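Pendevdale Flower Bag, Light Blue

Print this page | E-mail to a friend 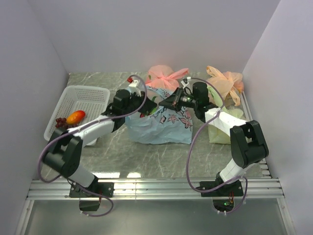

The Pendevdale in light blue, on grey marble-pattern worktop.

A bag for people who meant to bring a bag. The Pendevdale is see-through-ish plastic, plain and translucent in the lower part, with pink and reddish flowers higher up where your neighbours will notice them. It creases the moment you look at it and goes on creasing. We have stopped ironing the samples.

The mouth opens wide, so the shopping can go in any old how, and the bottom is soft enough to take the shape of whatever you put there first. Put the tins there first. It has no lining, no pockets and no place for your keys, which will be under the potatoes as usual.

Wipe clean with a damp cloth. Keep off the hob. Folds flat, in theory.

Sold in packs of 25. Stock no. 723. Trade customers wanting 300 or more should write to Aurel Enache at the Onden warehouse, who will reply once he has found his glasses. Next delivery due in March.

Page last changed 7 September 2011

Related items
Ahonen String Bag, Natural
Mamau Fruit Basket, Large
Onden Bag Hooks, Box of 54
Pendevdale Flower Bag, Plain (no flowers)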